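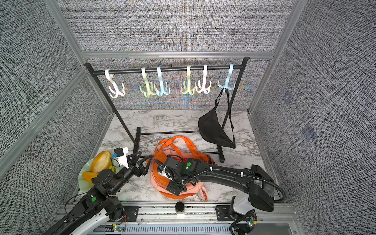

The rack with its pastel hooks and the black sling bag on the far right one.

I bought the Clokmont bag rack after Danica Petkov told me it had cured her hallway. I had my doubts, and after 27 days I still have most of them.

The rack itself is plain black metal: a top bar with small rounded knobs at the ends, two slender uprights and a low crossbar by the floor. Fine. My trouble is with the multi-pronged hooks. The listing talks them up as "up to 100 uses," which I take to mean the writer ran out of things to say. The loop simply sits over the bar, so mine slide about whenever I grab something in a hurry. Spacing them evenly is a waste of an evening.

A small sling bag on a thin strap is the best match. It goes on one-handed and leaves room next to it. Thin nylon bags are where my patience goes. 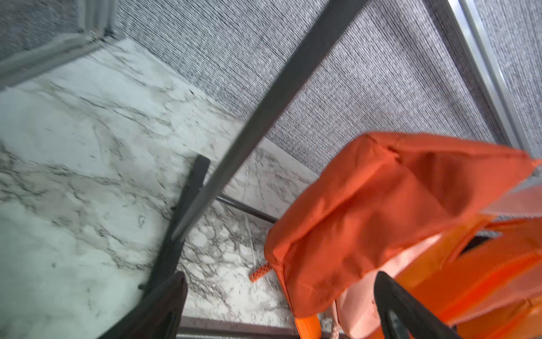 They crinkle, they fold over on themselves, and the webbing has to be sorted out before you can find a loop worth hanging. The prongs curl upward, which helps a little, but a strap can still catch on the wrong one.

Would I buy it again? The rack, probably. The hooks come in packs of 2 from Kelmendi as well, and I'd compare those first. The pastel colors are pleasant enough, if you care about that. I wanted hooks that stay where I put them.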